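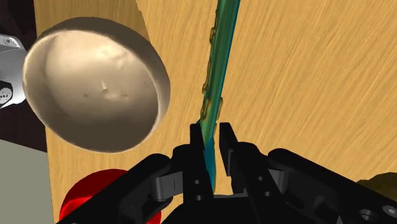
*Close view from the Brukar tabletop set: green stick at the fingers, beige bowl up and to the left.*

To: tabletop-eval list
Subject: Re: [tabletop-eval] draft 3 of the reporting rules, sections 2 and 5
Date: 20th March

Hi everyone,

I read draft 3 on the train and then read it again at my desk with a pen, and I think this is the best one yet! Section 2 finally says what I have wanted a document like this to say for years: if you publish a success rate for a simulated pick-and-place task, you publish the rule you used to call a success, in full, in the same place as the number. Please don't let anyone talk us out of that one.

Quoting the two bits I want to answer:

> I'm worried that section 2 is getting too heavy. A small lab
> running a few hundred episodes on a weekend doesn't have the
> hands to write a page of definitions for every task. Can't we
> just say "object ends up in or on the target" and trust people?
>
> Also, on 5.2 (naming objects): is this really a problem? In
> our scenes you can tell what everything is. I'd rather spend
> the pages on contact settings and time limits, where I know
> people get burned.

I get the worry about weight, and I was on your side of it until we ran the audit at Iyamu. We took 4,000 episodes from our own runs, all scored by the automatic checker, and had people look at the end state of each one. They disagreed with the checker on 700. Some were plain bugs (ours, and embarrassing). Most came from "in or on the target" meaning different things to different people. Is a stick leaning on the rim of a bowl in the bowl? What if the gripper still has hold of the other end? The checker said yes to both, our reviewers said no to both, and when we went back to the task sheet it said nothing at all.

So here is what I'd propose for 2.3, and it fits on an index card:

1. Name the object that moves and the object it goes to.
2. Say what contact counts. Inside the rim, resting on the surface, touching anywhere?
3. Say whether the fingers have to be open and clear of the object at the moment of scoring.
4. Say how long the end state has to hold.
5. Say what happens to the score if something else on the table gets knocked off along the way.

Five lines per task. A small lab can do that over coffee, and if two tasks share the same answers you write it once and point to it. I'm happy to turn this into a fill-in template if people want one.

Point 3 is the one I'd fight for hardest. A close camera beside the fingers can show you an object between them and still leave you guessing about whether it's gripped or only near. If your simulator gives you contact forces, use them and say so. If you scored by eye from rendered frames, that's fine too, and say that.

Now for naming, where I'm going to disagree with you more cheerfully and at greater length. The set we keep coming back to is a wooden table with a long newspaper at one side, a trowel, orange-handled scissors, a phone, a plate, a pencil, some tape, a big lumpy brown thing, and bowls. There's a white bowl at the far edge, a beige bowl, and a red bowl. An instruction like "put the tape in the bowl" has three honest readings on that table. We found runs where the checker was hard-wired to one bowl and the language instruction never said which. Any policy that picked a different one was marked as a failure, and I don't think it had done anything wrong! 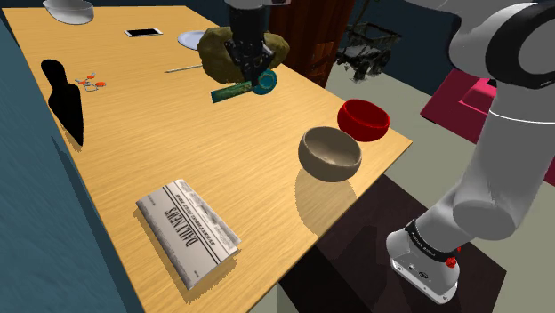 ## What I'd put in 5.2

The Zenport people already keep an object sheet with each scene, and I think we should borrow the idea wholesale. Suggested wording, please hack at it:

**5.2.1** Every movable object in a scene has one written name, and instructions use that name. Synonyms are welcome in a language test, and then the synonyms are listed too.

**5.2.2** If two objects share a type, the instruction has to separate them by something a viewer can check at the start of the episode. Color is good. "The nearer one" is only good if you say nearer to what. The robot base and the main camera can be on very different sides of a table.

**5.2.3** Names are tested on a person who hasn't seen the asset list. Show them a start frame from each camera and ask them to point. If they point at the wrong thing, change the name or note the problem.

**5.2.4** Distractors are listed even if no instruction mentions them.

5.2.3 is the one people at Silberg groaned about when I tried it on them, and then they went and did it in an afternoon and came back with a list longer than mine. The brown lump alone got "rock," "sponge," "bread" and "dough." Whoever built the asset has one word in mind, and your reader may have another. The same goes for anything flat and green or flat and teal once it's small in the picture. From one side you can see the hole in the middle of a thing, from another it could pass for a dish, and your instruction has to survive both.

I'd also like a short note about crowding. A gripper working over several small things bunched together has a much harder job than the same gripper over one object with clear wood all the way around it, and both get reported as "tabletop, cluttered" in papers I've reviewed this year. I don't have a neat formula. What I'd accept is a start frame for every layout, taken from a fixed view, plus the distance from the target object to its closest neighbor.
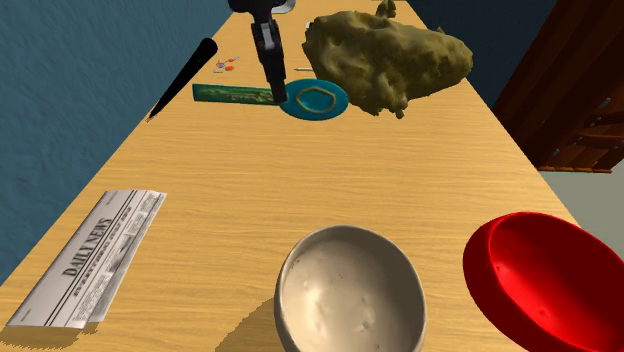
On that distance, please let's measure edge to edge. Center to center looks tidy in the table but it falls apart the moment one object is big and the other is tiny. For a large lump next to something thin and light, the center distance can look roomy even though the fingers have nowhere to go. We switched over on the Brukar layouts and it changed which ones we called hard. We ended up with 1,027 layouts in the tight group, and the old measure had put plenty of them in the easy one.

You're completely right about contact settings and time limits, by the way. I don't want 5.2 to crowd them out. My suggestion is that section 4 asks for:

- simulator name and version
- physics step and control rate
- friction values for the fingers and for any object you tuned by hand
- time limit per episode, in simulated seconds
- whether the same limit was used for every policy being compared
- random seeds, or the saved start states themselves (better!)

The fifth item is there because I've made that mistake myself. We gave our slower policy extra time while debugging, forgot to set it back, and then spent a very happy week thinking it was wonderful.

One more thing on section 6, the part about rendered pictures in reports. Draft 3 says figures "should be representative." I'd love something firmer. Could we ask that every results page include at least one frame from a failed episode, picked by a rule written down ahead of time, such as the first failure by seed? I learn more from those than from the tables, and I suspect most of you do too. It would also help to label each figure as simulated or real right in the caption. Rendering has gotten good enough that people skim past it.

Things I haven't looked at: the appendix on two-arm setups, and the license text. Someone who knows those better should.

I can have the 2.3 template and a marked-up 5.2 in the shared folder by the end of March. If you have layouts where 5.2.2 breaks down, send them to the list, the stranger the better. I already know it struggles with identical objects that get moved during the episode, and I'd really like to see how other groups word those.

Thanks again for all the work on this draft!

(writing from the Iyamu bench)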